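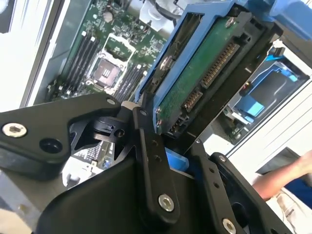 Chapter 7

Storage and Backup

Learning goals

After reading this chapter, you should be able to:

Explain the difference between memory and storage
Describe how a hard drive and a solid-state drive hold data
Tell a backup from a synced copy and from an archive
Write a simple backup plan for a small office

Key terms: storage, platter, flash memory, capacity, backup, full backup, incremental backup, restore, retention

Opening case: The Fashola Street Office

Obinna Balogun manages the records of a small property company in the town of Plulumthorpe. The company looks after 415 rental units. For each unit there is a lease, a set of inspection photos, a repair history and a folder of letters. Most of these files sit on one office computer that everyone calls the server, although it was sold as an ordinary desktop.

One morning in June the server would not start. It made a clicking sound, showed a short error message and stopped. Balogun called the repair shop and was told that the drive had probably failed. The shop asked when the last backup had been made.

He thought it had been made the night before. The backup program, a package called Fimov, had been set up by the previous manager to run at 2 a.m. When Balogun found the external drive and plugged it into a laptop, the newest file on it was 10 weeks old. The external drive had filled up, and Fimov had been sending warnings to an email address that was no longer in use.

The company got most of its records back. Tenants sent in copies of their leases, and the accounting firm, Greniretti, had the rent figures for the missing period. The inspection photos from those weeks were lost. Putting the files back in order took until the end of the summer.

Keep this case in mind as you read. We will return to it in Section 7.4, where you will be asked to write a plan for the same office.

7.1 Memory and Storage

People often use the words memory and storage as if they meant the same thing. In this book they do not. Memory is the working space a computer uses while it is running. It is fast, and ordinary memory loses its contents when the power goes off. Storage is where files are kept when the computer is turned off. It is slower than memory, and a computer usually has much more of it.

When you open a document, the computer copies it from storage into memory. The changes you make are held in memory until the program saves them. Many programs now save every few minutes without being asked. If the power fails between saves, the work done since the last save may be gone, but the older version is normally still in storage.

Hard drives

A hard drive stores data on one or more round disks called platters. Each platter has a thin magnetic coating. The platters spin at high speed while a small arm moves a read/write head across the surface. The head does not touch the platter during normal use. It rides on a very thin layer of air or, in some sealed drives, helium.

Hard drives come in two common sizes, named 3.5-inch and 2.5-inch. The larger size is used mostly in desktops and servers, and the smaller one was for many years the usual choice for laptops. In many servers each drive is mounted in a carrier, a frame that slides into a bay so that the drive can be changed without taking the machine apart.

Since a hard drive has moving parts, it can wear out or be damaged by a fall. Some drives give signs before they fail, such as slow file opening or repeated clicking. Others give no sign at all.

Solid-state drives

A solid-state drive, or SSD, has no platters. It stores data as electrical charge in flash memory chips. An SSD can find a file much faster than a hard drive can, and it makes no noise. It usually costs more for the same capacity. Flash memory cells can be written to only a limited number of times, though in office use most drives are replaced for other reasons before they reach that limit.

An SSD can fail too. For planning purposes, treat every drive as one that will stop working on a date you do not know.

Check your understanding

1. Where is a document held while you are editing it, before it is saved?
2. Name one way in which a hard drive and an SSD differ in how they hold data.
3. In the opening case, the backup program was running and sending warnings. List two changes to the office's routine that would have brought the problem to light sooner.

Section 7.2 looks at capacity: how it is measured, and how to estimate the amount an office will need.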